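My cloth simulation is finally calm
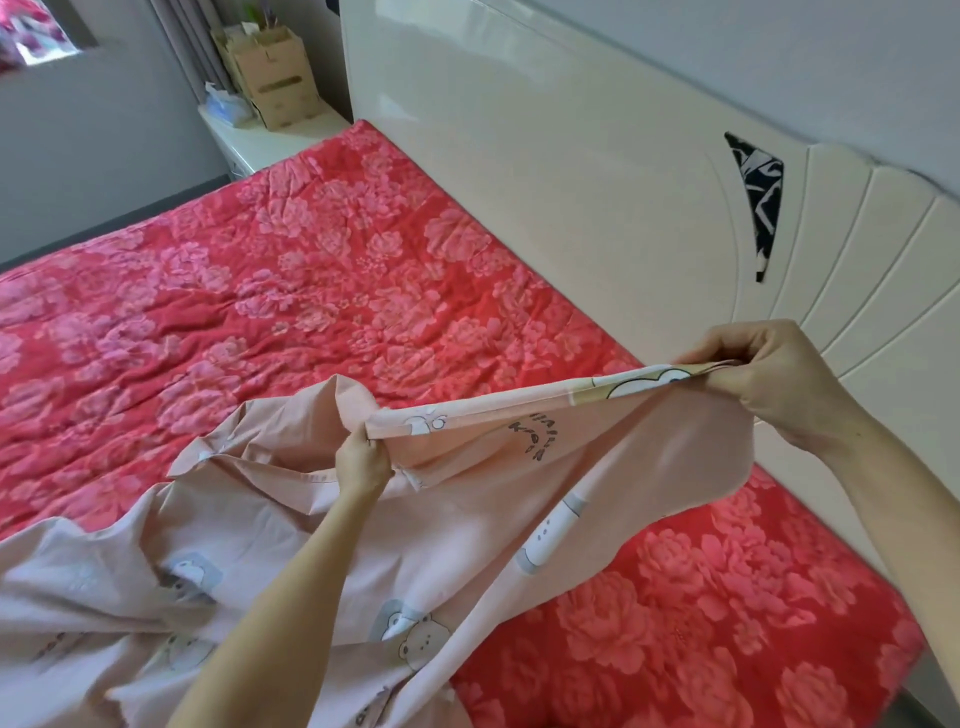

Pink duvet cover over a red quilt

January 2019

For nearly two weeks I fight with one blanket in Blender. It is for the small bedroom animation that I make together with Hiếu Quách, and the blanket must fall over the side of a bed and then stay still. Mine did not stay still. It was shaking the whole time, like jelly.

First I thought the mesh was too simple. I subdivided it until the viewport was very slow, and the shaking became worse. Then I raised the quality steps to 10, which helped a little, but the corners were still going through the mattress.

Merle Ngata wrote to me on the Folwood forum and asked if I had applied the scale. I had not! My bed was scaled in object mode, and the blanket also. After I applied the scale on both objects, the collision distance began to make sense. I also deleted a second collision modifier which I had put on the floor by mistake.

Now the blanket has 1,394 vertices and a subdivision modifier placed after the cloth. The bake takes 36 minutes on my old laptop. I can live with it.

One problem is left. When the wind force starts, one corner flips over and makes a sharp fold. I tried a higher bending value, but then the cloth looks like thick paper. If you know a good way to pin only this corner for some frames, please write me in the comments. Next time I will show the pillow, which has its own troubles.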